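Skostorthorpe Clothing Library
Progress report to the Brendeck Fund
Reporting period: second half of the grant year
Submitted 29th January

1. Purpose of this report

This report sets out progress under the grant made by the Brendeck Fund for the sorting, folding and distribution of donated clothing at the Skostorthorpe Clothing Library. It follows the headings in Schedule B of the funding agreement. Financial statements have been lodged separately and are referred to only where they bear on the program of work.

The Library lends and gives everyday clothing to households in Skostorthorpe and the neighbouring district of Bundberg. The grant contributes to the lease of the Vídalín Street premises, the fit-out of the folding room, the purchase of shelving and storage tubs, and the wages of one part-time coordinator.

2. Summary of progress

The folding room has been in regular use throughout the period. The Library issued more than 4000 garments, of which the largest single category was children's and adults' short-sleeved tops. Packs were supplied to 267 households. The agreed target for the period was 215 households.

Two items have fallen behind the agreed schedule: the labelling of the winter stock and the opening of the Bundberg collection point. Both are dealt with in section 6.

3. Premises and equipment

The fit-out was finished within the approved budget. White tables were chosen for the folding room so that marks, loose threads and small holes would show up clearly during checking. The surfaces have picked up some scuffing in daily use. The supplier has advised that this is cosmetic and can be reduced with a non-abrasive cleaner, which has been ordered.

Shelving has been installed along the two longer walls of the store. The original plan allowed for fixed shelves at a single height. Following advice from the shelving contractor, adjustable shelves were substituted at no additional cost, and the lower bays now take the larger tubs used for coats and doonas. The Fund's consent to this variation was received in writing and is held on file.

Lighting in the folding room was the subject of a comment in the previous report, when staff found it hard to tell navy from black late in the afternoon. The tubes have been replaced and the complaint has not recurred. Some glare is noticeable on the tabletops, and the coordinator is looking at whether a diffuser can be fitted to the existing fittings.

4. Folding and presentation of garments

Under the agreement the Library undertook to adopt a single folding standard for each category of clothing. The purpose was to make packs quicker to assemble and to let recipients find sizes without unfolding the whole pile. Standards are now in place for T-shirts, long-sleeved tops, trousers, school shorts and knitwear.

The T-shirt standard was settled first and has been the model for the others. The garment is laid flat with the collar at the top and the hem straight. Both sleeves are drawn out to the side before any fold is made, and wrinkles across the body are smoothed towards the hem. The sides are then brought in to the width of the folding card, the sleeves are turned back, and the body is folded upwards so that the neckline and size label finish on the outside.
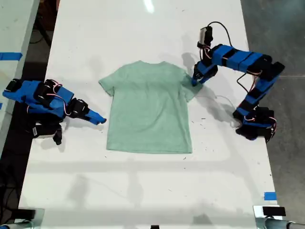

Sleeves remain the most common cause of an uneven fold. Short sleeves in soft jersey tend to bunch near the shoulder seam, and if the bunching is not dealt with at the start the finished shirt sits higher on one side and slides in the stack. The written standard has been amended to require that each sleeve be straightened separately before the sides are brought in. The coordinator reports that fewer shirts are being returned from the packing bench for refolding as a result.

Heathered and other mixed-colour fabrics required a further note. Faint stains are harder to find on these than on plain cloth, and several marked garments reached the shelves early in the period. They are now checked on both sides before folding. Garments that fail the check go to the rag bin or to the mending basket, depending on the fault.

Knitwear is the least satisfactory of the five standards. Heavy jumpers do not hold the fold used for cotton tops, and the stacks lean once they reach the height of the shelf above. A looser fold in thirds is being tried and will be reported on in due course.

5. Sorting, storage and issue

Incoming donations are sorted by category, then by size, then by season. Colour sorting was tested in the store and discontinued. It made the shelves look tidy but slowed the assembly of packs, where size is the deciding factor.

The Library holds 118 storage tubs. Each carries a card showing category, size range and season. Cards for the summer stock are complete. A tub that has been emptied is wiped out and returned to the bottom bay with its card turned over, which has largely ended the earlier practice of leaving part-filled tubs on the floor between the shelves.

Packs are made up against a request form completed by the household or by a referring service. The form was shortened during the period at the request of two referring services, and now asks only for sizes, any items particularly needed, and any fabrics to be avoided. Requests for school clothing rose sharply ahead of the new term, and short-sleeved tops in middle sizes were at one point the only category in which requests could not be met from the shelves on the same day. A local appeal made good the shortage.

6. Matters behind schedule

Winter labelling. The winter stock has been sorted but only part of it has been carded. The work was put aside while school requests were being filled. The coordinator expects to finish carding in February, well ahead of the colder months.

Bundberg collection point. The agreement provided for a collection point in Bundberg by the end of the period. The first site identified was withdrawn by the landlord. A second has been inspected and is suitable in size, but the entrance has a step and a ramp will be needed before it can be used. A quotation has been sought. The Library does not at this stage ask the Fund to vary the grant on this account, and will write separately if the cost of the ramp cannot be met from the contingency line.

7. Staffing and training

Parviz Bakhtiari has continued as coordinator on the hours set out in the agreement. He prepared the written folding standards and has delivered an introductory session to everyone working in the folding room. The session covers checking, folding, safe lifting of full tubs, and the privacy of household request forms. Copies of the standards are kept in a plastic sleeve at the end of each bench, and an updated set will be issued once the knitwear fold has been decided.

No injuries were recorded during the period. One report of a sore back led to the lifting guidance being revised, and full tubs of denim are now moved by trolley.

8. Work planned for the next period

The Library proposes to complete the winter carding, settle the knitwear standard, obtain and consider the quotation for the Bundberg ramp, and begin a written standard for babywear, which is at present folded according to individual habit. A stocktake of all categories will be carried out after the winter stock has been brought forward to the upper shelves.

The Library would welcome a visit from the Fund's grants officer once the winter stock is on display. Dates may be arranged with Mr Bakhtiari at the Vídalín Street premises.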